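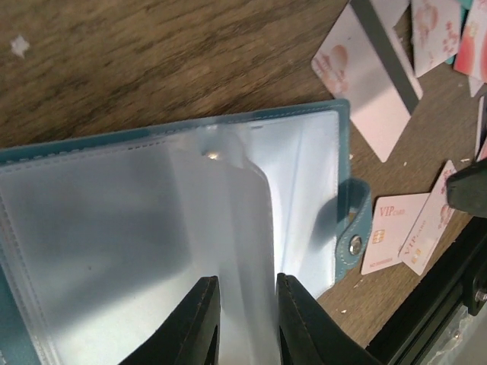 *Teal card holder, open, with one clear sleeve lifted. Stitched cover, snap closure tab at right.*

# Card holders and loose cards: sorting notes

This gallery covers the small-card portion of the Oltstead paper collection. The full inventory stands at 1,204 items, most of them flat cards of the kind people carry and forget: loyalty cards, membership cards, stamped club cards, spent gift cards. The holder is the type used for handling work. Larger sheets and folded items are stored in boxes and are not covered.

The holder belongs to the Brennan pattern in our supply list. Points relevant to use:

- The sleeves are translucent and frosted, so printing shows through at reduced contrast. Read card numbers before filing, with the card out of the sleeve.
- The sleeve pages flex. Lift the open side of the sleeve before inserting a card. Forcing a corner against a flat sleeve creases the card first and the sleeve second.
- The closure is a single snap on a tab. Close it only when the pages lie level.
- Capacity is listed as 58 cards, one per sleeve. We do not double up, even with thin stock.

## Before sorting

Cards are laid out loose on a bare wood surface. A cloth was tried in July and dropped; thin cards caught in the weave and had to be peeled up. On bare wood a card can be slid to the near edge and picked up from below.

The first pass is by color only. Red, teal, blue and white account for most of this batch, and color can be judged without turning the card over. A blue card lying at a tilt and a white card with a large red circle are easy to tell apart at arm's length. Printed text is left for the second pass.
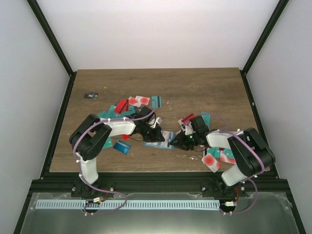

## Grouping on the table

Groups form where the cards happen to lie thickest and are squared up later. Overlap is acceptable at this stage, with one exception: cards with a raised or tacky surface go to the side by themselves.

Teal is the troublesome color. Several designs in this batch share it, and a fanned group of teal cards can hold more than one design. Check each card against the Allum sheet, which lists the designs by front and back. A teal card with black vertical stripes should be set apart until both faces have been checked. The same applies to any dark gray card, as these are few and are easily lost under a brighter one.

Pink and red are sorted separately. A pale pink card with red printing belongs with pink; the ground color decides, whatever is printed over it.

Small white flecks on the wood are brushed off before filing. Grit inside a sleeve will scratch both the plastic and the card.

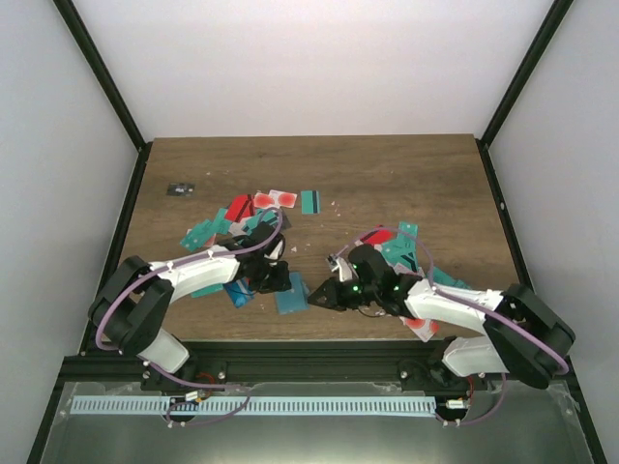 **Can cards of different thickness share one holder?**

Mixed thicknesses are fine if the thick cards are spread across the pages. With more than 6 thick cards on one page, the cover bows and the snap pulls. Move the extras to a second holder and note the split on the index slip.

## Storage

Filled holders are stored upright in Platik boxes, spine down, tab facing out. A box is marked full at around 200 cards regardless of remaining space. Index slips go in the front of the box, one per holder, with the color group written first and the design number second.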